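2021-11-08

Slept badly again, so I read more of the sleep book Idalina lent me, which is a stupid thing to do at three in the morning. The author says anyone can fall asleep in 21 minutes if they follow his method. Not twenty, not half an hour. I would like to know who was lying there with the stopwatch.

I've now done the method for two weeks and I'm keeping this record mostly so I can wave it at Idalina when she asks. She swears by it. She also swore by the copper bracelet and the celery juice, and before that it was the magnesium spray that made her shins itch.

The rules, as far as I can make them out: no coffee after noon, no screens after dinner, a cool bedroom, and a "worry page" you fill in before bed and then close. I have no quarrel with the coffee rule. My mother knew that one and she didn't charge for it. The worry page is another matter. Last night I wrote down the roof, the letter from the insurance, and whether Bogdan is going to pay me back for the train tickets, and then I lay there worrying about all of them in better detail than before.

Then there's the pillow. Chapter 9 is where the book turns into a catalog. You are told, in a very gentle tone, that most pillows "work against the neck's natural wishes," and what do you know, there's a company called Semudby that makes one that doesn't. It costs 699. I read the number twice to be sure there wasn't a decimal point I'd missed. For that money I'd expect it to get up and make breakfast.
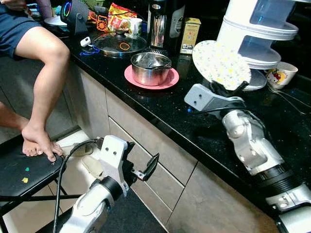
Yamuna bought the cheaper one, the Mekolo, and she let me try it for a night in June when I stayed over. It felt like a pillow. She says it takes up to 100 nights to "adjust," and it so happens that this is also when the return period runs out. I pointed this out and she said I was being negative. Maybe so. I still slept the same on it as I do on my own flat old thing, five hours and then the ceiling.

Bernardo's view at lunch was that I should get a tracker. He has the Trovent on his wrist and he checks it before he'll say how he feels. I asked him if he'd slept well and he looked at his arm! It told him 82 last week and he was cheerful all day, then he got a 61 and dragged himself around like a man with the flu. I asked what the 61 was out of and what it was measuring. He didn't know the second part. It can't know what my brain is up to from the top of my wrist, or if it can, I'd like somebody to explain it to me slowly.

What I do believe, from my own record: I slept better on the two days I walked to Barros and back. Longer, anyway, and no staring at the ceiling at four. But it also rained both of those nights and I like the sound of rain, so I can't swear to the walking either. Also I'd had soup.

Gonçalo called after dinner, which breaks the screen rule if a phone held to the ear counts as a screen. The book doesn't say. He wants to know about the weekend and I told him I'd let him know.

Worry page tonight: roof, insurance, Bogdan. Ask Idalina if she wants her book back. Lights out at 10:40, no coffee since eleven this morning, window open a crack.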